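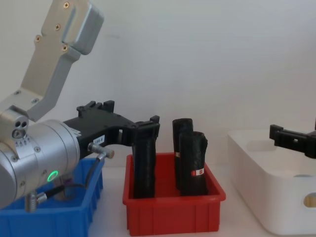 From: Drakesside Sheds list
Date: 10 February 2021
Subject: Re: Bins for small stuff - worth it or not?

> Morning all. I've got two shelves of odds and ends in the back room
> and I'm sick of digging through cardboard boxes. Has anyone gone
> over to open plastic bins? Do you sort by size or by what the things
> are for? And what do you do with rolled-up stuff that won't stay put?

Yes, do it! I changed over last May and I wish I'd done it years ago. I had 99 jam jars at one point (my own fault) and could never find the one I wanted, whereas with a row of open bins on the table you just look down and there it is.

I go by what things are for, every time. Sorting by size looks lovely for a week and then you need a hook and the screw that goes with it and they're at opposite ends of the bench. Red is a cracking colour for whatever you reach for most, by the way. I keep mine in the middle.

For rolled things I stand them up on end in a shallow tray - covers, bits of cloth, the lot. Two ties on each roll, one near the top and one near the bottom, and put the heavy ones against the side so they've something to lean on. A thick rim is a real help when you're lifting a full one, so have a feel of the edge before you buy. Ribs down the front are good too, they stop the wall bowing.

The Zwahlen ones I got from the market at Cullstead have held up really well. The Ivau trays are nice but a bit deep for me, and small things vanish in them.

Do tell us how you get on, and if you want labels I've still got most of a roll of 400 going spare!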